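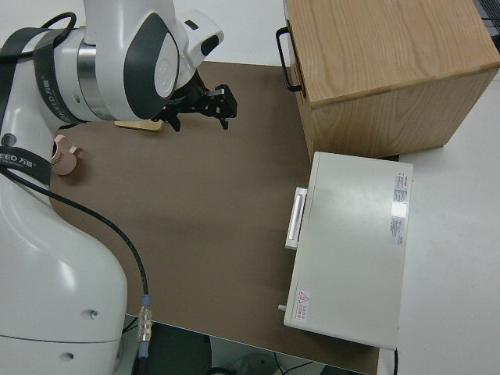
Fig. 1. Célula 2, brazo con pinza de dos dedos sobre el tapete marrón. Pieza de madera debajo de la pinza.

PUESTA A PUNTO DE LA CÉLULA 2 - apuntes de la práctica
Taller de automatización, bloque de mantenimiento

Traer leído el capítulo de Wunderlich sobre cableado en brazos articulados. Lo de los marcos de referencia ya se vio en teoría, no lo repito.

Antes de dar tensión

Seta de emergencia pulsada. Se comprueba con la mano, no mirando desde la puerta.
Base: par de apriete de los tornillos según la hoja Cleson (la plastificada, colgada junto al armario de herramientas). Si uno gira, parar y avisar.
Tapas de las articulaciones: que asienten bien en todo el contorno. Pasar la uña por la junta.
Mesa: fuera todo lo que no sea de la práctica. Bolis, móviles, vasos. El tapete se queda.

Cableado

Dos cosas distintas que el año pasado se mezclaron en los informes:
a) el cable fino que va por encima del brazo, arriba
b) el cable negro largo que cruza el tapete y acaba en un conector plateado con rosca y collar azul, en el borde delantero de la mesa

El (b) es el que da guerra. Si queda cruzado sobre la zona de trabajo, la pinza lo puede enganchar al bajar. Para la puesta en marcha se lleva por fuera del tapete y se sujeta. Nada de cinta adhesiva, bridas de velcro.
Roscar el conector a mano, hasta tope, sin alicates. Primero alinear, luego girar. Los pines doblados casi siempre vienen de hacerlo al revés.
La correa negra del brazo: ni tan floja que se deslice ni tan apretada que marque el cable. Revisarla con el brazo extendido y otra vez con el brazo recogido, porque cambia bastante.

Pinza

Limpiar los dedos con paño seco. Alcohol solo si hay restos de adhesivo.
Abrir y cerrar 8 veces en vacío a velocidad baja. Escuchar. Un clic al final de carrera es normal, un roce continuo no.
Juego lateral: mover cada dedo con el pulgar, con el accionamiento apagado. Si baila, tornillos de fijacion antes de tocar ningún parámetro.
Apertura máxima: medirla con el calibre y anotarla. El valor de la pantalla no sirve como medida.

Prueba con pieza

La pieza de madera, plana sobre el tapete, como en la fig. 1. Acercamiento desde arriba, bajar despacio los últimos centímetros. Empezar unos 300 mm por encima, aproximadamente, y guardar ese punto como "espera".
Coger, subir, mantener, volver a dejar. Repetir 3 veces sin tocar nada entre medias.
Si la pieza gira al cerrar la pinza: los dedos no llegan a la vez o el punto de agarre está descentrado. Mirar primero lo segundo, es mas barato.
Caja blanca con tirador y mueble de madera con asa: son para la práctica siguiente (Brakley, apertura de cajones). Hoy no se mueven, pero cuentan como obstáculo. Meterlos en el modelo de colisiones con margen, y acordarse del asa y del tirador, que sobresalen. El pomo pequeño de la caja también.

Fallos típicos

- Brazo no arranca, sin mensaje: seta o conector. En ese orden.
- Pinza no responde, brazo sí: mirar la conexión de la pinza, luego la configuración de herramienta.
- Se para a media trayectoria: cable tirante. Ver arriba.
- Posición desviada siempre igual: se movió el tapete o la base. Recalibrar el marco de la mesa.

Entrega

Hoja de revisión + tabla de medidas, por grupo. Subir a la carpeta Hinov antes de las 8 de la tarde. En el informe poner qué se encontró y qué se corrigió, por separado. Los que falten la tabla se devuelven sin corregir.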